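Dorkcombe Community Orchard and Kitchen
Progress report to the Willel Fund
Second half of the grant period, written in January

Where we are

What a half year it has been! When we last wrote, the old allotment strip behind Dorkcombe library was cleared but bare, and we were still arguing over rootstocks. The strip is planted now. All 35 trees are in the ground, staked and mulched, and the two rows of currants along the south fence went in a week later (they were supposed to go in first, but the nursery at Yuen had a lifting delay after the heavy rain).

We kept to the planting plan you approved, with one change. The pears have moved up the slope, where the soil drains better, and the plums have taken their place by the gate. The plums don't seem to mind a bit of damp, and people walking past will get the blossom at eye level, so we're very pleased with the swap. 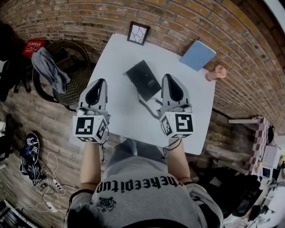
Pruning lessons started in the fall and have been the happiest surprise of the project. We planned for small groups and ended up running each lesson twice, once in the morning and again at 2 p.m. for families who can't make the early one. Several people who came to learn about their own backyard apple trees have stayed on to help with ours. The loppers we bought with the tools money are holding up well. The cheap folding saws are not, and we'd like to replace them with better ones in the spring.

The kitchen

The preserving sessions used donated fruit this year, as our own trees won't crop properly for a while yet. We made apple butter, a plum chutney that split opinion, and a lot of pear leather, which the kids finished before it could be labeled. The recipe cards are written and tested. We still need to print them in large type, something that two of our older cooks asked for and that we should have thought of ourselves.

One of the dehydrators on loan from Traltivine Grange needs a new fan, so drying took longer than we'd planned. The Grange has offered to fix it over the winter.

Spending

We have spent most of the planting line and all of the tools line. Mulch came in under budget thanks to the town's free wood chips, and we have moved that saving into water storage with your office's agreement. The rain tank is on site and will be plumbed in once the ground thaws. The kitchen line is underspent by some 20 percent, mostly jars and lids we haven't had to buy yet.
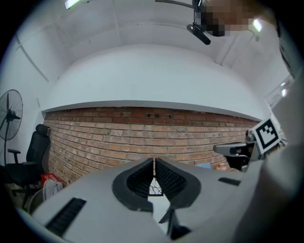 What comes next

Formative pruning of the apples, before the buds move
Connecting the rain tank and laying the drip line to the upper row
Grafting day, using scions from the old russet on Mill Lane
Seven more kitchen sessions, the first on marmalade
New signs for each tree, with the variety name and picking month

The one thing we'd like to talk over with you is deer. They found the young plums in December and nipped the tips off several. We've put up wire guards, and the trees should recover, but a proper fence on the east side would cost more than we have left. We will send two quotes with the spring budget sheet. If you can visit before then, please come for the grafting day. There'll be soup, and we would love to show you how the russet is doing!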